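Nimari Opens Orders for Two-Finger Handling Kit for Small Packed Goods

BRENDSIDE, Sat 6 April. Nimari today opened orders for the Karunaratne kit, a two-finger gripper and wrist camera package for benchtop robot arms. The kit is intended for sorting, kitting and repacking small consumer goods that arrive in mixed positions, such as power adapters, plug-in chargers, cable ends and boxed accessories.

The kit mounts to the tool flange of the arm and is supplied with the gripper, two sets of fingers, the camera with its bracket, a single combined power and data cable, and the control software. No separate lighting unit is required for normal indoor use. Installation on a supported arm takes 90 minutes, including calibration of the camera to the fingers.

Small goods of this type are awkward for suction tools. Faces are narrow, edges are rounded, and the flat area that would take a cup is often broken up by ports or contacts. The Karunaratne kit grips from the sides. The fingers close in parallel on two opposite faces of the part, and the control software stops the motor when the set holding force is reached. Force is set per item in the part list and can be changed without stopping the cell.

The camera sits behind the fingers and looks along them, so the part and both fingertips stay in view during the approach, the close and the lift. On plug-in chargers, the software looks for the prongs and the port face and uses them to work out which way the part is turned. The same view is used after the lift to check that one part, and only one, is held between the fingers.
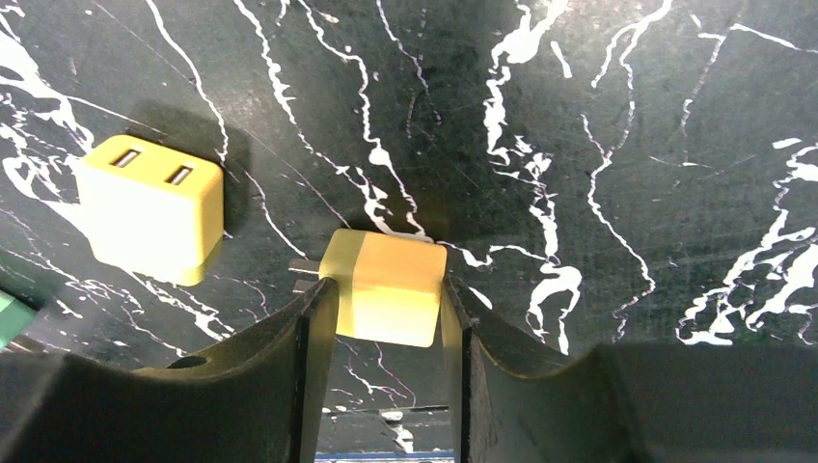 Background pattern is a common cause of missed picks. Printed mats, stone-effect counters and scratched benches all produce lines that simple edge-finding software can take for the outline of a part. The release version of the software was trained and tested on patterned as well as plain surfaces, and users can add their own bench surface by recording a short set of views with no parts present.

Bestex, a contract packer of phone and travel accessories, has run two kits on its returns line since January. In the acceptance test, the cells were given 384 mixed chargers and adapters, placed by hand in no set order. Staff at Bestex have since added new items to the part list without help from Nimari.

"The returns line was the right place to start because nothing on it arrives the same way twice," said Ruaridh Munro, product manager at Nimari. "Most of the changes we made over the winter were to the fingers. The early set was too thick at the tip to get between two parts lying close together, so we tapered it. The software changes were smaller."

The fingers are held by screws and can be replaced with a standard hex key. Worn fingers do not require a return to the factory. After a finger change, the operator runs the closing check from the software menu and confirms the zero point. A full camera calibration is needed only if the bracket has been moved.

The Karunaratne kit is supplied under part number 246 and is available from Nimari directly. Orders include remote setup support and access to software updates. On-site installation and operator training are quoted separately. Finger sets for other part sizes can be ordered from a drawing or a sample part.

Nimari designs and assembles gripping tools for small robot arms at its Brendside works.

Press contact: Ruaridh Munro, Nimari, Brendside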